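Trerkis Meeting Tables – Frequently Asked Questions

What sizes are available?
The standard white top comes in two lengths. Both have rounded corners and seat four to six people. Custom lengths are quoted separately – allow 21 working days.

What is the load limit?
100 kg, evenly distributed. Do not sit or stand on the top. Point loads near the corners should be kept to a minimum.

Can the table be placed against a brick wall?
Yes. Leave a gap of 7 cm between the edge and the wall. Unsealed brick sheds grit, and grit under a moving edge will scratch the finish.

How do I clean the surface?
Use a damp microfiber cloth and a neutral detergent. Wipe dry. Do not use acetone, scouring powder or melamine sponges. The last of these will leave a dull patch that cannot be polished out.

Does ink stain the top?
Ballpoint ink comes off with isopropyl alcohol if treated the same day. Red inks are slower to lift and may need a second pass. Test on the underside first.

Can colored booklets or folders mark the surface?
Dyed covers can transfer color if left in place under pressure or in direct sun. Move them at the end of the day. 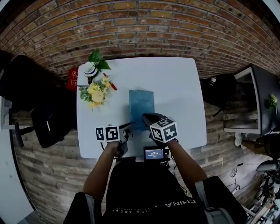 Small items such as cups, pens and artificial flowers can stay on the table permanently. Check the bases of ceramic cups for an unglazed ring – this is the most common source of fine circular scratches. A felt pad, part no. 924, solves the problem.

Will office chairs damage the legs?
Five-star chair bases can chip the powder coat on contact. Leg sleeves are available in black and white.

Can I hang a bag from the edge?
Light bags only. Hooks must be padded.

How do I report a fault?
Email the service desk with the serial number from the label under the top. Beverley McAlister handles warranty claims; Wiremu Ormsby handles spare parts. The desk is closed on Thursday afternoons.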